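Stop Scoring Demonstrations by the Hour

Most teams that teach manipulation by demonstration report their data in hours. The hour is a poor unit. It rewards slow operators, hides discarded takes, and says nothing about whether two people doing the same job did it the same way. I have argued this inside Pesix for two budget cycles and would like to argue it in public.

The case rests on the Trenlow set, which we collected for a tabletop pick-and-place policy. It holds 1623 accepted demonstrations, all made with a pair of hand-held grippers. The operator closes the fingers on the object directly and the camera on each tool records what the tool sees. The earlier Birkett set covered the same tasks by remote control, with the operator at a leader arm and the robot following. Birkett has more hours. Trenlow trains the better policy. 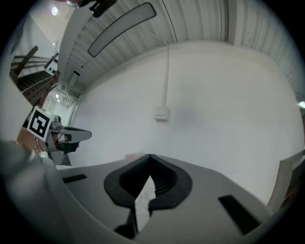 View from one gripper, with the second gripper and its marker at left.

The usual explanation is that hand-held collection is faster, so the operator gets more repetitions into a shift. That is correct but incomplete. Remote control adds hesitation. The operator waits for the follower arm, overshoots, corrects, and waits again, and every correction goes into the log as if it were part of the task. A policy trained on those logs learns to hesitate. We measured this at Dovside by replaying both sets and marking the pauses that had no function, and the remote sets were full of them.

Hand-held collection has its own defects, and its advocates tend to skip them. A human wrist reaches poses that the robot's wrist cannot. A human shoulder has no joint limit table. Of 2167 takes recorded for Trenlow, the ones we rejected were mostly clean demonstrations of motions our arm could not perform. They looked fine on video. They failed at the inverse kinematics check, and the operator had no way of knowing at the time.
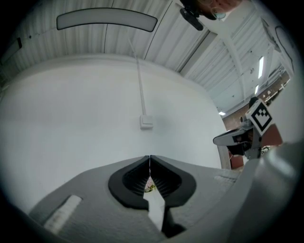

Pose tracking is where I would spend the next dollar. A demonstration is only as good as the recovered path of the tool, and in two-handed work it also depends on the path of one tool relative to the other. Relative error matters more than absolute error for a handover, where both tools can drift together in the room and do little harm. A plain white wall gives a visual tracker very little to hold, and much of what a wrist camera faces in a room like this one is plain white wall, with a switch and a run of conduit as the only sharp features on it. The square marker on the opposite gripper is then the best-defined pattern available, and losing sight of it should be logged as a fault in the take. We did not log it for the first part of Trenlow and had to recover the information afterward.

The same reasoning applies to operator instructions. Our first instruction sheet ran to five pages and described each task as a sequence of poses. Operators followed it in five different ways. The current sheet gives the start condition, the end condition, and one permitted order of hands. Variation in path is allowed. Variation in strategy is not, at least until the policy can represent more than one. Mixing a left-first strategy with a right-first strategy in equal parts gave us a policy that reached with both arms and stopped.

I am not proposing that remote control be dropped. It remains the right method when contact force has to be felt through the real arm, or when the arm's own limits are the difficult part of the task. It guarantees that every recorded motion is one the robot can make. For cable routing and drawer work we still use it, and the Birkett rig will stay in service. The mistake is adding its hours to hand-held hours and quoting the sum. 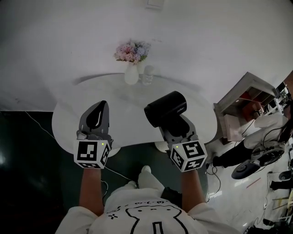 What should be reported in place of hours?
Accepted demonstrations per task, the rejection rate with reasons, and the fraction of each take in which both tool poses were tracked.

These numbers cost little to produce. The rejection reasons already exist in any pipeline that checks kinematics, and the tracking fraction falls out of the pose solver. They are also harder to inflate. An operator paid by the hour can fill the hour, and an operator paid by the accepted take has a reason to ask why the last one was refused. At Pesix we changed the weekly report first and the pay basis afterward, and I would recommend that order to anyone with an existing crew. The report shows which rejections are the operator's fault. Roughly 2 in every 10 of ours were, and the remainder belonged to task design and tracking.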